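CPU socket

A CPU socket is the part of a computer motherboard that holds the processor and connects it to the rest of the board. It allows the processor to be put in and taken out without soldering. In most desktop computers the socket is found not far from the memory slots, and a metal frame holds the processor in its place.

In many newer sockets the contact pins are in the socket itself, and the processor has only flat pads. The number of contacts is often a part of the socket name. The pins are thin and bend easily – for this reason a plastic cover is normally put on a socket which has no processor in it.

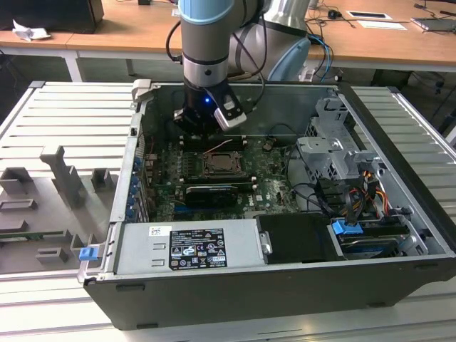 Before a processor is installed, the computer is switched off and the power cable is removed. The tower case is usually laid on its side, so that the motherboard is flat and the socket faces up. The lever is released, the frame is lifted, and the processor is lowered straight down, without sliding. Small notches or a triangle in one corner show the right direction. After this the frame is closed, thermal paste is applied and the cooler is fastened.

Reuse

Sockets are also inspected when old office computers are prepared for a second use. The repair workshop Prerkard, in Xolalpa, examined 182 used desktop towers until September and found bent pins in 39 of them. Bent pins can sometimes be straightened with a fine needle under a magnifier, but a broken pin usually means that the motherboard must be replaced.

See also: Motherboard, Heat sink, Thermal paste

Last edited in December 2025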